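Glaze notebook, small kiln room
14th May

Where we left off

The celadon is still pinholing. I had hoped to open this entry with some other sentence. The tiles from the last firing came out of the Miltum looking lovely from across the room and like a crumpet from arm's length. Špela said "well, it's a texture," and I have written that down so she can be reminded of it when we have to sell the bowls.

Recap for anyone who has skipped back pages (Sylvain). The base is the old one, scaled to a 300 g batch:

Gillham feldspar, 52 percent, 156 g
Silica, 20 percent, 60 g
Whiting, 18 percent, 54 g
Kaolin, 10 percent, 30 g
Red iron oxide on top, 1 percent, 3 g

Same recipe we had last July, when it came out like pond water in the good sense. The feldspar is from a new sack. The clay is from a new pallet. The kiln elements were replaced in the spring. So we have changed everything except the glaze, and naturally the glaze is what everybody wants to fix.

What I did first

Threw away the bucket. It had been topped up from two earlier buckets and one of those had a brush in it. I don't want to know how long the brush had been there. Mixed fresh, let it slake overnight, and put it through the sieve at 120 mesh, twice. The first pass left a gray gritty sludge that I take to be undispersed kaolin. The second pass left almost nothing, plus a bristle.

Specific gravity came out at 1.45, thinner than Xuelian likes it and thicker than I do, so it will stand.

The test

12 tiles, all Rundden stoneware, all from one slab so that at least they would be wrong in the same way. Half bisqued at our usual cone 06, half a little hotter at cone 04. The thinking is Xuelian's: if the pinholes are gas coming out of the body late, a hotter bisque should burn out more of it beforehand. If they make no difference we go back to blaming the glaze, and after that each other.

Tiles marked on the back in iron wash. A for the cool bisque, B for the hot. Each set split again by application: one dip, two dips, and two dips with the surface rubbed smooth by a dry finger before firing. The rubbing is the oldest trick in the book and the one no one does on a real pot, as it takes forever and you end up with a green-gray thumb.

Arithmetic

Checked the batch twice. I mention this on account of the episode with the rutile, when a decimal point moved one place to the right and we produced a very expensive brown. The sheet now gets done once by hand and once on the calculator, and the two totals get written next to each other. Both say 303 with the iron in. I was so pleased that I initialed it.

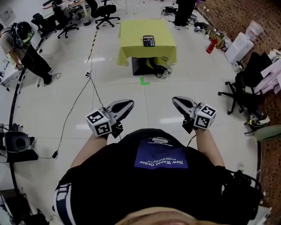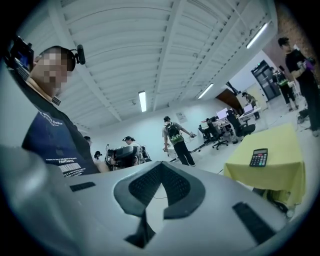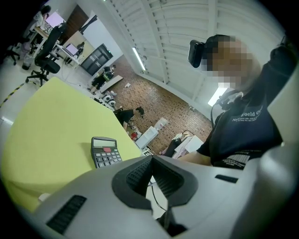

Calculator in the last one.

Firing

Loaded in the afternoon. Test tiles on the middle shelf, Kaiwen's mugs above, some cookies of the usual suspicious reclaim underneath. Witness cones on all three shelves, which makes me feel like a serious person.

Schedule as entered in the Kang controller, slow to red heat, medium to a hundred degrees short of top, slow to cone 6, then a hold. The old program had a hold of five minutes. I put in fifteen. After that a drop of fifty degrees and another fifteen there, on the theory that the glaze is stiff enough to stop bubbling at that point and still soft enough to heal. It is somebody else's theory and I have seen it work on other people's pots.

The controller wanted to be told the date before it would start. It believes in a year that has not happened. I agreed with it and we got on.

Xuelian asked if changing the bisque, the application and the hold in one go was good practice. It isn't. The bisque and the application are on the tiles and can be told apart. The hold is in everything, so if every tile is clean we will learn that something helped and feel smug without having earned it. I offered to run the old schedule next week on a second set. She said she would believe that when she saw the tiles. They are now cut and drying under the shelf with the plaster, under a board, with her name on the board.

Unloading

Opened it cool enough to touch, which for the record took patience. Cones: middle shelf flat on, top a hair soft, bottom a hair stiff. Normal for the Miltum, new elements or no.

A, one dip: pale, a bit mean-looking, few pinholes. Thin glaze has nothing to trap a bubble in. It also has nothing to look at.
A, two dips: pinholes along the throwing-side edge where the slab was cut. The flat of the tile much better than last time.
A, two dips and rubbed: one or two at the edge. Good color.
B, one dip: clean. Same mean look.
B, two dips: clean on the flat, a single crater on one tile near the hanging hole, and I think I hit that one with my sleeve.
B, two dips and rubbed: clean. Deep where it pools in the stamped line, proper green.

So Xuelian's gas theory is ahead. The hot bisque takes the glaze up more slowly, being less thirsty, and two dips came out thinner than two dips on the A tiles. I measured with the needle and the difference is there. It means the B results could be partly a thickness effect wearing a hat. A third dip on a B tile would sort that out. Add to the next set.

Kaiwen's mugs came out fine. Kaiwen's mugs always come out fine. He uses a bucket of white he has not sieved in living memory and he has never weighed a thing in front of me.

Things noticed on the side

The bottom-shelf reclaim bloated, badly, little blisters under the skin. If the reclaim has Rundden trimmings in it, and it does, that is another vote for the body.

Špela's green is not my green. She held the best B tile by the window and said it was too blue. I held it under the tubes and said it was too yellow. We have agreed to look at it tomorrow, separately.

Gillham sack: lot label photographed and stapled inside the back cover. Qianru rang them to ask if the mesh had changed between lots. They will look into it.

Next

Old schedule, five-minute hold, both bisques, three dips added for B.
One bowl, an actual bowl, hot bisque, two dips, rubbed. I'll do the rubbing.
New sieve brush. The present one is shedding into everything and I would like to stop finding it.
Sylvain to return the specific gravity cylinder. It is not a vase.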